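Teresa Jakubowski still sweeps her own floor

The first thing you hear at Krajewska is the kettle. Teresa Jakubowski puts it on before she unlocks the front door, and by the time I had my coat off there was a mug of tea in my hand and a cape around my neck. I had come to talk about curly hair. She wanted to look at mine first.

"You've been brushing it dry," she said, and she was right.

Krajewska is named for her grandmother, who cut hair in her kitchen and taught Teresa to roll a perm at the age of eight. The salon has been open for 19 years, the first few of them in a single room over a bakery. It moved to the old shoe shop on Ketard Street when the bakery wanted its room back, and the long shelves that once held boots now hold towels, tubs of conditioner and a lot of paperbacks.

"I love this building," Teresa told me. "The light comes in from the side, so you can see what a color is really doing. In the old place I used to walk people down to the sidewalk to check their highlights! In December! With wet hair!"

She trained as a colorist and came to curls later on, after a client cried in her chair. "She'd had it cut wet, everywhere she went, all her life. It would dry and jump up to her ears. I thought, well, I don't know how to do this any better than the last person did. So I went and learned."

Now she cuts curls dry, one by one, and a first visit can take most of a morning. She talks the whole way through, partly to you and partly to the hair. I asked if that was hard to fit into a working day and she laughed. "Oh, it's terrible for the schedule. But you get to the end and they shake their head and it moves, and they have this face. I'd do it for that face."

Her oldest client is 88 and comes in for a wash and set, with the same pink rollers Teresa's grandmother used. The youngest curls belong to toddlers, who get the window seat and a wooden spoon to hold. (I asked why a spoon. "Try it," she said.)

She's just as happy talking about products, though she keeps only a few. Prorari is the cream she reaches for with fine curls, and for thicker hair she likes Penari, a gel with a bit of a crunch that you squeeze out once it's dry. "People use too little water and too much gel. Get it soaking. It should squelch."

What about drying? Here she put her scissors down and turned all the way around to face me. She has strong feelings about diffusers - the wide bowl kind, on low heat, with the hair resting in it and no touching until the roots have set.

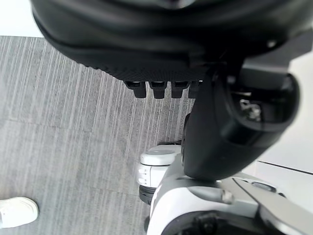 "And then you leave it alone," Teresa went on. "That's the hard part, leaving it alone. Go and make a sandwich. If your hands are busy with a sandwich they can't be in your hair."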